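Against the Binder

Every shop that works with robots has a binder. Ours at Bornstead had 321 pages, and I can say with some confidence that the last 300 had never been opened by anyone who wasn't adding to them. I know this from the spines of the dividers, which still had that new-shoe stiffness, and from page 40, which told us to lock out a machine we sold before I was hired.

I bring this up in praise of rules. I like rules. I have worked in a place without them, and what you get there is the rule of whoever has been around longest, delivered in a sigh. But a rule that lives on page 207 is a rumor, and I'd like to make the case for fewer of them, written by people who have recently stood at the table.

Take demonstration work, where a person holds a gripper and does a chore so that a machine may someday do it worse. Making a sandwich, say. You would think a sandwich needs no standard. I thought so too, until I sat through a Tuesday meeting on whether bread counts as a consumable or a fixture. The Gillau people said consumable. Our side said that if the same slice shows up in every take for a week, it has earned tenure.

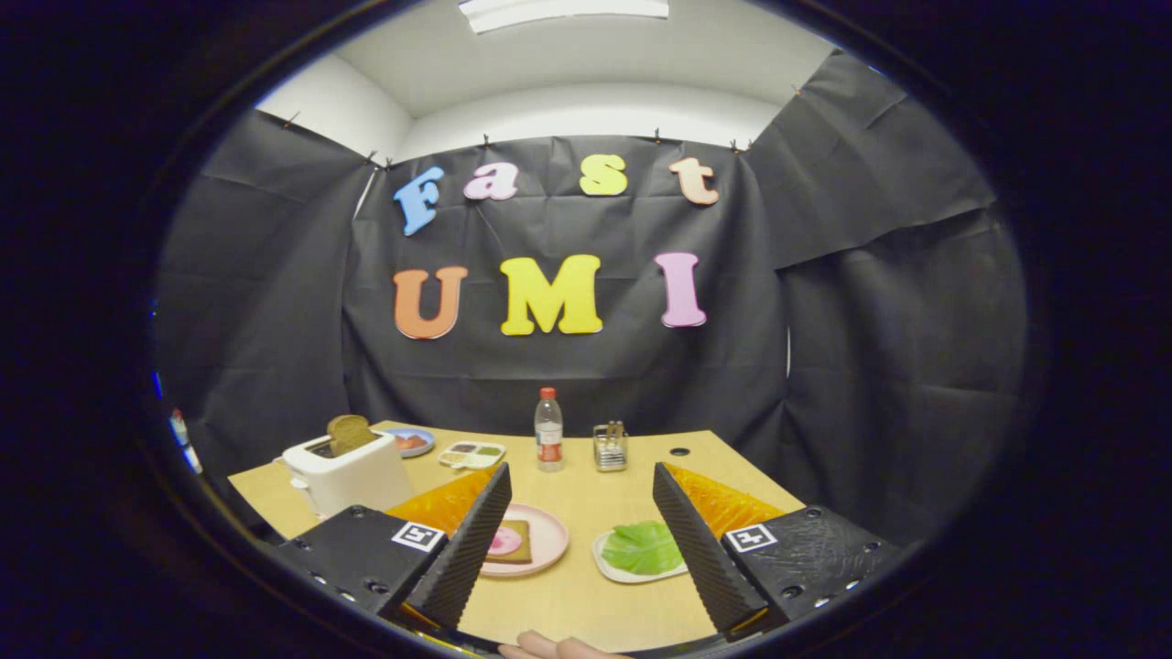 The argument was silly and the question under it was a good one. What has to stay put between takes, and what is allowed to move? If the plate drifts a little every time, is that sloppiness or is it useful variety? You can defend either answer. What you can't defend is having one operator who lines everything up like a place setting at a wedding and another who tosses the lettuce down and gets going, with no note anywhere saying which of them was following instructions. In our case both of them believed they were.

The binder was no help. It had four pages on the storage of lubricants. On the subject of where a plate goes, it said the work area should be "suitably arranged." Suitable to whom? I have seen my nephew's bedroom described in those terms by my nephew.

So we wrote our own, and it fit on 2 pages. The first page is about people: where your fingers go, who can call a stop (anybody, for any reason, no form to fill out), what gets unplugged before you reach across it, and how long you hold the thing before you hand it over and shake out your wrist. The second page is about the record. Check your markers before you begin. Say what you changed. If you dropped something, keep the take and mark it as dropped. That last one caused more grumbling than all the others put together, as people do not enjoy filing their own fumbles.

I think it's the best rule we have. A pile of perfect takes tells you that somebody threw out the bad ones, and it doesn't tell you how many there were. I'd sooner have an honest mess with labels on it. Masberg went the other way and asked its crews for clean runs only, and got them, at a speed that should have made someone over there suspicious.

Now the complaint I always hear, usually from someone holding a binder. Short rules leave things out. Yes, they do. Ours says nothing about crumbs. It says nothing about how fresh the food has to be, and I'm told this became a live issue in April, during the week I was lucky enough to be away. When something like that comes up, we talk about it, and if it comes up again, it goes on the sheet. The catch is that something else has to come off. We have 2 pages and we are not getting a third.

People hate the catch. They'll fight for a rule they haven't followed in a year the minute you reach for the eraser. But it makes you read the whole thing every time you want to add a line, which is more reading than the binder ever got out of us.

I'll admit the larger machines are another matter. Anything that can swing an arm hard enough to hurt you deserves its thick book and its trained inspector, and I would not care to shrink that to a sheet taped on the wall. My quarrel is with treating a hand-held gripper and a slice of bread as though they had the same temper. If you make people sign 6 forms to pick up a lettuce leaf, they will sign the seventh, the one that matters, without looking at it either.

The binder is still on its shelf. I checked before writing this, and it's up to 321 pages plus an insert.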